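Shrinkage, measured

I have been keeping notes on how much cotton shrinks in our machine, mainly because the numbers printed on fabric labels are of little use to anyone who sews at home. A label will say "up to 4%" and leave it there. It does not say in which direction, at what temperature, or after how many washes.

The method is dull. Cut a square from the end of the length, keeping well away from the selvedge. Mark two lines along the warp and two along the weft with a laundry pen, using a steel rule and not a tape. Tapes stretch. Mine, a Sergate that came free with a sewing box, had grown by 3 mm over its full length when I checked it against the rule, and I have thrown it out.

Then wash, dry flat, press without steam, leave overnight and measure again. The overnight wait matters more than I expected. Cotton straight off the iron is drier than the air in the room and takes up moisture for several hours, so a reading taken at once tends to come out short.

The first fabric was a plain lawn from Kaltska, article 3071, bought as a remnant in August. It lost 4% along the warp on the first wash and very little across the weft. The second wash took a bit more from the warp. After the third wash the readings stopped moving by any amount I could see on the rule. I now treat three washes as the minimum before cutting anything with a fitted waist.

The second was a heavier twill from Plindier, and it behaved badly. It shrank unevenly, so that the square came out as a slight parallelogram. This is skew, and it comes from the cloth being pulled off grain during finishing. Washing lets it relax to where it wanted to be. You can tug it straight while damp, but it will go back the next time it is washed. I have made the remainder into bags.

Temperature had less effect than agitation. A 30 degree wash on the normal cycle shrank the lawn more than a 40 degree wash on the delicate one. I have repeated that on fresh squares and the order held, though the gap was smaller the second time.
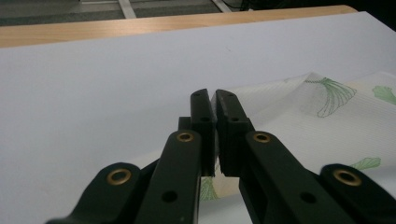 A reply to my earlier post on this, from Ritchie, disagreed about the drying: you are mixing two effects if you dry flat, because most people will hang the finished garment, and a wet skirt hanging under its own weight gets back a good part of the length it lost. Test it the way you will use it.

I accept that for skirts. For the shirts I make it is less clear, as they dry on a hanger with most of the weight taken at the shoulder. I will run a set of longer strips pegged from one end — 51 cm should be enough to show a difference — and compare them with flat ones from the same cut.

Linen is next after that. I have a length of it already washed once by the shop, or so the ticket says, and I would like to know how much is left in it.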